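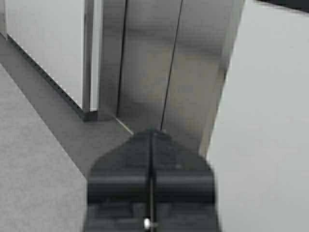
Bülent Polat says the chair stopped dead at the top again last Sunday and only came down after he held the call button in for a good while, so please look hard at the upper limit stop before anything else.

Home Stairlift Inspection -- Watus straight rail, folding footplate
Visit type: yearly service plus customer complaint
Load rating on plate: 300 lb
Trip counter at arrival: 3,652
Trip counter last visit: 1,124

Lot of trips for one year. Customer says daughter's family moved in, everybody rides it with laundry. Told him not a freight lift. Wrote it in the book.

RAIL AND BRACKETS
Rail feet tight to treads -- OK, one screw on the third foot from bottom took half a turn
Rail clean, no grit -- FAIL on arrival, cleaned. Somebody used cooking oil on it. Left a tube of the right grease and the sheet
Rack teeth, full length -- OK, light wear near bottom
End caps -- OK
Upper limit stop -- FAIL, see comments

CHAIR
Seat swivel locks both positions -- OK
Swivel cutoff (chair must not run when turned) -- OK, tried both ways
Seat belt latch -- OK
Belt webbing -- fraying at the anchor, not bad yet. Replace next visit
Armrests fold and stay up -- left one drops. Hinge bolt snugged, holds now
Upholstery -- customer asked about a different color. Sales question, passed on

FOOTPLATE
Folds and unfolds by hand -- OK
Safety edge, uphill side -- OK
Safety edge, downhill side -- slow to trip, had to push harder than I like. Adjusted, retested, OK
Underpan -- OK

POWER
Charger light at bottom park -- OK
Charger light at top park -- NO LIGHT
Batteries under load -- OK, 22 months old per sticker
Cord run along baseboard -- loose, re-clipped. Rug was on top of it, moved rug

CONTROLS
Armrest toggle -- OK
Wall call, bottom -- OK
Wall call, top -- works if you hold it dead center. Replace
Emergency stop -- OK
Key switch -- OK, key kept in hall drawer. Asked for it to be somewhere the kids can't reach

COMMENTS
Top stop was set too low on the rail, chair parks short of the charge contacts. So it sits up there all day not charging and then wont move right. Moved stop up, ran it full travel several times, charge light comes on at top now. That plus the bad call button is the complaint I think. Not 100 percent on it.

Contact strip at top was also dull. Cleaned. If it goes dark again swap the strip.

Part needed: wall call, Zostar type, the wide one and not the old round one. Avcı has them in stock, Grevanance was out until June. Order from Avcı.

Until the button is in -- use the armrest toggle to send the chair, dont leave it parked halfway. Told customer, also told daughter by phone. She wanted to know if the grandson can ride on a lap. No. One rider, belted, evry time.

Manual lowering shown to customer, he did it once himself with me watching. Fine.

RESULT: pass for use with follow up. Lift left switched on, parked at bottom, charging.
Follow up: call button, belt, recheck downhill edge.
Card left on the hall table, copy to office.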